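Notes on the Grey Carpet at Stonwood

Readers of these pages will recall that the ground-floor room at Stonwood was to have its floor covering replaced before the summer. The work was completed in April. The following account is provided for those who enquired about the choice of carpet, the cost and the arrangements for its care.

The previous floor was a painted board, which was noisy underfoot and cold in the mornings. Three coverings were considered: vinyl sheet, a woven carpet on underlay, and carpet tiles. Vinyl was set aside on grounds of noise. The woven carpet was the more handsome of the remaining two, and I was inclined towards it for some weeks, but a single large piece cannot be repaired without leaving a visible patch, and the room is in regular use. Tiles were therefore selected, in plain grey, with a short pile.

The colour was the subject of more discussion than it deserved. Samples were obtained from Onside in blue, brown, two greens and several greys, and were left on the boards by the door for a fortnight. The blue showed every thread. The brown made the room appear smaller in the evening. The darker of the greens was well liked, although it could not be matched with the adjoining passage. Grey was adopted and I have had no cause to regret it.

The order came to 982 pounds, inclusive of adhesive and the metal strip at the threshold. Fitting was charged separately at 125 pounds, on the understanding that the furniture would be moved out beforehand and the boards swept. It should be noted that the boards also required sanding in two places by the window, where the paint had lifted, and that this was not included in the quotation. Prospective customers are advised to lift any loose paint themselves before the fitter calls.

The order was increased by 5 tiles to provide a reserve. These are kept flat in the cupboard beneath the stairs, in their original wrapping. A reserve of this kind should be bought at the same time as the main order, as later batches may differ slightly in shade.
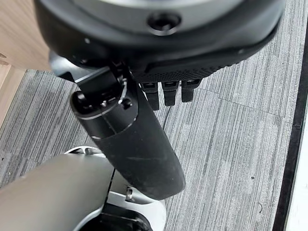
With regard to daily care, the carpet is vacuumed each evening with the Lenz upright, set at its lowest position. Two passes are made, the second at right angles to the first. A single pass was tried during the first month and left grit along the joins, which could be felt by anyone kneeling. The edges by the skirting are done by hand with the narrow nozzle once a week.

Spillages are to be blotted with a white cloth and then treated with Pedel, diluted as directed on the bottle. I would draw attention to the word blotted. An early accident with a cup of tea was rubbed vigorously by a well-meaning visitor (the author's own sister) and the pile in that area has remained somewhat fluffy. It is beside the radiator and is seldom remarked upon.

Heavy items stand on felt pads, and chairs with castors are not used in this room. Where an indentation has formed, an ice cube may be placed on it and allowed to melt, after which the pile is raised with the back of a spoon. The procedure is slow and was successful in most instances. The marks left by the old bookcase have not yet recovered fully.

Those who work on the floor have found the new surface a considerable improvement. Small screws and pins are, however, more difficult to find in it than they were on bare boards. A shallow tray is now provided for loose fixings, and a torch held almost level with the floor will generally reveal whatever has escaped the tray.

The passage will be considered next year. The existing runner there is sound, if worn at the kitchen end, and can be turned round in the meantime.

Comments (4)

Anonymous wrote:
Very useful, thank you. Did the adhesive smell for long? We have to sleep next door to ours.

Blog author wrote:
The odour was noticeable for two days with the windows open. I would recommend a warm week for the work.

Stairs_and_landing wrote:
The ice cube thing works!! Did it on our bedroom carpet where the wardrobe used to be. Took three goes though.

Anonymous wrote:
I'd have gone for the green.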